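4.2 Gripper view calibration and first detections (Fonus 3)

Do this section after the driver install, before any recording. If the Flavis service is still running from 4.1, leave it. If not, start it and wait for the green line in the log.

Note: configs written before Jun 6, 2020 use the old key names. Run the convert script on them first or the loader will skip the whole file and not tell you.

1. Open Fonus, Tools, Finger Mask. Pick the hand-held profile.

2. Hold the gripper over a light, plain bit of table. Fingers fully open, nothing between them. Press Grab.

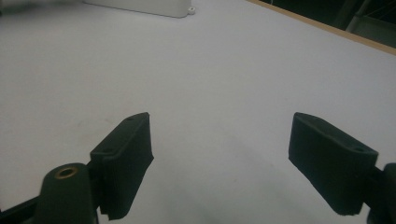 Fig. 4-3. Open fingers over bare table, for the finger mask.

3. Fonus draws an outline on each finger. Check both. The brass insert on the left post should end up inside the mask too, the bright ring gets picked up as an object otherwise. Drag the outline out if it doesnt cover.

4. Set exposure to fixed. Auto will hunt on a white table and the mask edge wobbles. Start at 300 and go down if the table blows out.

5. Save. File goes in masks/ under the profile name.

Caution: one mask per set of fingers. Swap fingers, redo steps 1 to 5. Old masks load without complaint and the opening width comes out wrong.

Testing the detector

6. Switch to the Plavard tab. Load the tabletop model, not the bin one.

7. Point the gripper at a white object on the white table. A power strip is a good hard case: low contrast, long, and the finger covers part of it from most angles.

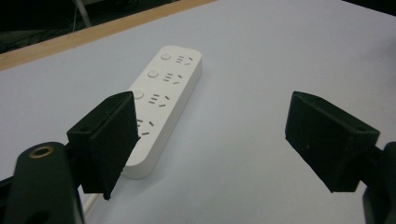 8. Look at the box in the preview. It should follow the long axis of the strip, not sit square to the screen. If you get a square box, turn on Oriented under Output and reload the model.

9. Check the part behind the finger. Plavard should carry the box on underneath the mask in a dashed line. Solid line stopping dead at the finger means the mask isn't loaded, go back to step 5.

10. Leave "small parts" off for now. With it on you get a seperate box for each button and the planner tries to grasp those.

Note: the cord is its own class. It is off by default. Turn it on only if you need the planner to keep clear of cables, it costs frame rate.

11. Move in and shift sideways so the strip runs out of view on one side. Hold still until the track number settles. It should keep the same number it had in step 8.
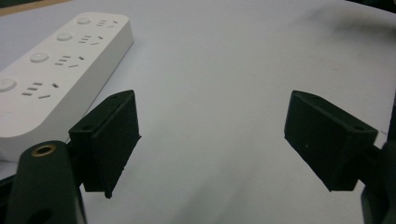 If the number changes every time you move, raise Track Hold to 590 ms and try again. Higher than that and old boxes hang around after the object has gone, so don't just max it out. Slow movements help more than the setting does.

12. Send a dry-run plan: Planner, Fu, Preview Only. Fu prints an approach line and a finger opening. Nothing is sent to the arm in this mode.

13. Compare the printed opening with the width of the strip. Off by more than 4 mm, redo the mask. Still off, see 7.2, Scale errors.

Caution: Preview Only resets to off when you change profile. Check it every time.

When the plan looks right, save the session and go to 4.3. Keep the log, support will ask for it. The cord class is getting a rewrite in the July release so the menu may look diffrent by then.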